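Trulelum presenta Moon, un kit de pinza y cámara de muñeca para manipulación textil
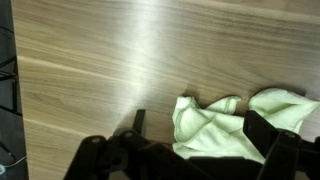
Vista desde la cámara de muñeca: la pinza negra del robot y un paño verde claro sobre una mesa de madera.

Beren, 12/5/22

Trulelum anuncia la disponibilidad de Moon, un kit para brazos robóticos ligeros destinado a la manipulación de paños, toallas y otras piezas flexibles. El conjunto incluye pinza de dos dedos articulados, cámara compacta de muñeca, cableado y licencia del software de control Uma.

La cámara transmite a 27 imágenes por segundo. El kit completo pesa 1375 gramos y admite alimentación de 24 V. El intervalo de mantenimiento de las articulaciones es de 300 horas.

«Los pliegues ocultan los bordes y el agarre debe replantearse en cada ciclo — de ahí la cámara junto a los dedos», explica Gyula Antal, responsable de ingeniería.

Moon tiene un precio de 3000 euros, impuestos no incluidos. Las entregas se realizan por orden de pedido.

Contacto de prensa: Botond Kun, Trulelum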